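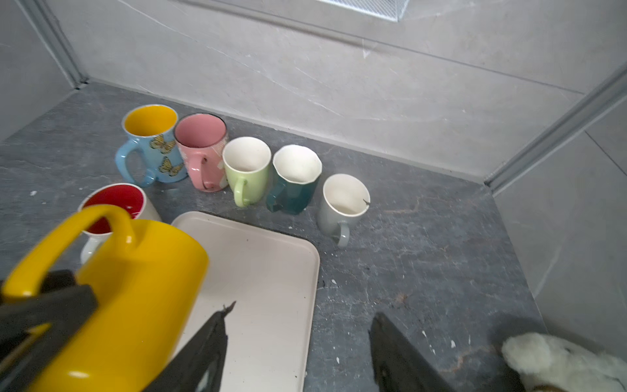
Review: Plarkano mixed mugs and the off-white tray
Posted Nov 1, 2021 by Idalina Seixas

I drink coffee in the morning and tea the rest of the day, and I have never owned a matching set of mugs. In September I ordered a batch from Plarkano, who sell them one at a time so you can pick a different color for each. I added their rectangular tray to the same order. This review covers the mugs first and then the tray, because people ask about them separately.

The yellow one is the mug I use most. It is large and glossy, the handle is rounded, and I can get my fingers through it without touching the side of the cup. Mine holds 448 ml filled right to the top. In practice I pour 300 ml of coffee and have plenty of room for milk. It is also the heaviest, and if you have weak wrists you may want something smaller for every day.

The white mug with the red interior looks good on the shelf but I don't like tea in it. You can't judge the strength of the tea against red. For coffee or soup it makes no difference. I had the same trouble to a lesser degree with the pink mug, which is pink inside and out with a thin dark rim. If you are fussy about tea, get the pale green one or the light gray one. Both are white inside.

The dark teal mug has a rim that isn't a true circle. It has flat facets, a bit uneven. I expected to hate drinking from it and it is fine as long as you drink from a flat part. At a corner it dribbles. My Vondonis silicone lid, which fits every round mug I own, won't seal on it.

The butterfly mug is light blue with a yellow interior. It was the one I nearly left out of the order, and it is the one visitors take first. The print has been through the dishwasher since September with no fading that I can find. Plarkano says top rack only, and I have stuck to that.

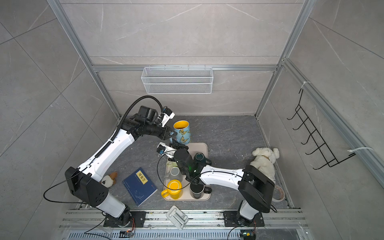
The tray is rectangular with rounded corners. Five mugs go on it with the handles turned the right way. I tried for more and ended up with handles hanging over the side, which is asking for trouble when you carry it. I have kept it to five since then.

It marks. Coffee drips dry into small dark specks and the pale color hides nothing. Most of them come off with a damp cloth and dish soap. A couple of the older ones needed baking soda paste left on for a while. If Plarkano sold the tray in a dark color I would buy that instead. I looked at a Driltotico tray before ordering, and it does come in darker shades, but it was too wide for my cupboard.

Sliding the loaded tray along a stone counter is noisy. I lift it now.

On weight: the tray with five empty mugs is more than I would hand to a child. The yellow mug alone came to 838 g on my kitchen scale when full of water. The faceted one weighs 248 g empty, lighter than it looks.

Packing was good. Each mug came in its own cardboard sleeve and nothing was chipped. Delivery was slower than promised. I wrote to customer service and a person named Szabó answered the next morning with a tracking number that worked.

Would I order again? The yellow mug, the green one and the butterfly one, yes. The red-lined one only for coffee drinkers. The teal one I would skip unless you like the look enough to put up with the rim. The tray does its job and needs wiping down after every use.

Mugs: 4 out of 5
Tray: 3 out of 5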